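Pen assembly cell: refills jamming at the tip

Fault: the arm on the Plarkadau bench cell stops with an over-force alarm while seating the blue refill. In October it stopped 29 times in a run of 3,398 pens. Stripping the rejects showed 2 causes.

1. Refill tube entering the barrel at an angle. The gripper closes off-centre and the tube bows.
2. Top part pressed home before the refill is fully down. The force limit trips and the arm holds its load.

Safety first. A stopped arm is still powered. Press the emergency stop, isolate at the wall and wait for the indicator to go out before reaching in. Simin Akbari had a finger nipped when the alarm was cleared from the panel with her hand in the fixture. The guard switch has since been rewired so that the panel cannot clear it.

Take the jammed pen to a table and work on it by hand. Hold the barrel upright in the left hand and work at the top with the right thumb and forefinger. Do not use pliers on the refill.

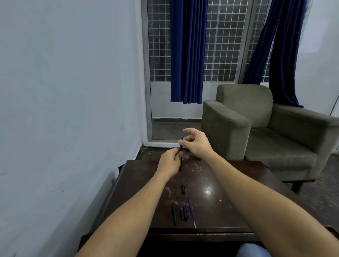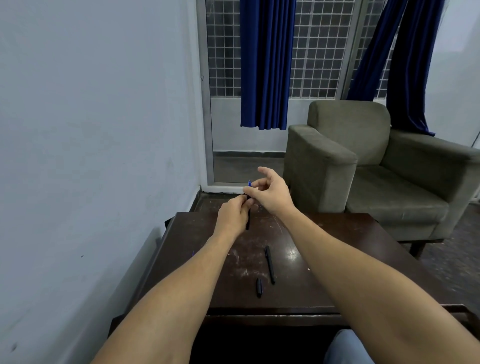 Both: barrel upright in the left hand, right hand at the blue part at the top.

Before restarting:
- Roll the refill on a flat surface. Discard if bent.
- Re-centre the gripper pads with the Fukeo gauge.
- Run one pen at slow speed with the guard shut.
- Enter the stop in the log and initial it.

If the alarm returns on the slow run, leave the cell isolated and call Edgardo Dumlao.

Revised April 2021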